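Chapter 9
Perception and Planning for Automated Suturing

Before you begin

In the previous chapter we moved a tool from one pose to another and assumed that the world stays still while we do it. In this chapter the assumption is given up. A needle can turn a little in the jaws, a thread has no fixed shape, and the tissue gives way when it is pressed. The software must keep an estimate of all three, and it must plan with estimates which are never completely right.

We follow one program through the whole chapter. It is called Roka, and it was written for a suturing testbed at the Vistden laboratory. Roka is small enough to be read in one week. It has a perception module, a task planner and a motion controller, and the three parts exchange messages through a shared state table. You should download the chapter version, dated December 17, 2022, as later versions use other names for the coordinate frames.

9.1 The needle as a state

The needle is modeled as a circular arc with known radius. Its pose has six numbers, as for any rigid body. In a good view both ends of the arc are seen and the fit is easy. During real work the view is seldom so good. A jaw hides one part, the steel reflects the lamp, and a dark thread close to the needle can be taken for a piece of it by the segmentation step.

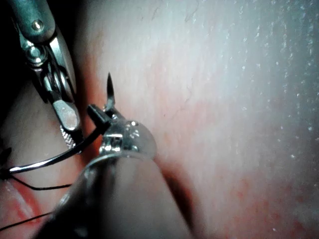
Figure 9.1 Curved needle and suture thread between two instruments, close view.

Look at the polished surfaces in Figure 9.1 and at the bright line along the taut strand. A detector that looks only for dark pixels will lose this strand for most of its length. Roka therefore searches for pairs of parallel edges and lets the inside of the pair be either bright or dark. The result is passed to a particle filter, which also receives the joint angles of the arm. When the image gives little information, the filter relies on the joints – and the uncertainty grows, as it should.

The student should notice that we do not ask for the single best pose. The planner receives the mean and the spread. If the spread is larger than the limit in the settings file, the planner is not permitted to start an insertion, and it requests a new view.

9.2 From pose to plan

The planner divides one stitch into four actions: approach, insert, extract, pull. Each action has a condition for starting and a condition for ending, both written as tests on the state table. The entry point is chosen on one side of the incision and the exit point on the other, and the needle path is an arc through both. When the incision is open, the two edges must be found separately. When stitches are already present near it, they are entered in the map as regions which the tool has to avoid.
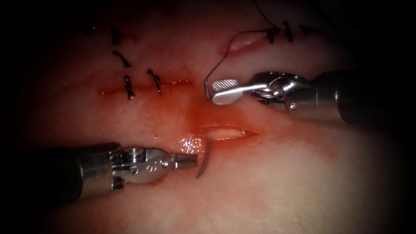 Souad Kettani, reading a draft of this section, objected that the map of obstacles is the easy part. In her view the thread is what breaks a plan, for it leaves the field of view and the planner then reasons about half of an object. She would give the hidden part its own state, even a very rough one.

We agree with the objection, and Section 9.5 follows her advice. There the thread is a chain of short segments, and the part outside the view is replaced by one number, the free length remaining. The method of Insaurralde is treated in the same section for comparison.

9.3 What you will need

The exercises use the Grillbridge log, a recording with 1351 labeled needle poses. Of these, 49 are marked as doubtful by the persons who labeled them. Please do not delete the doubtful ones. In Exercise 4 you will compare them with the spread reported by your own filter.

You will also need the camera calibration from Chapter 6. If your reprojection error was over 9 pixels there, repeat the calibration first. A wrong calibration looks very much like a wrong filter, and we have seen students spend many evenings on the second when the fault was in the first.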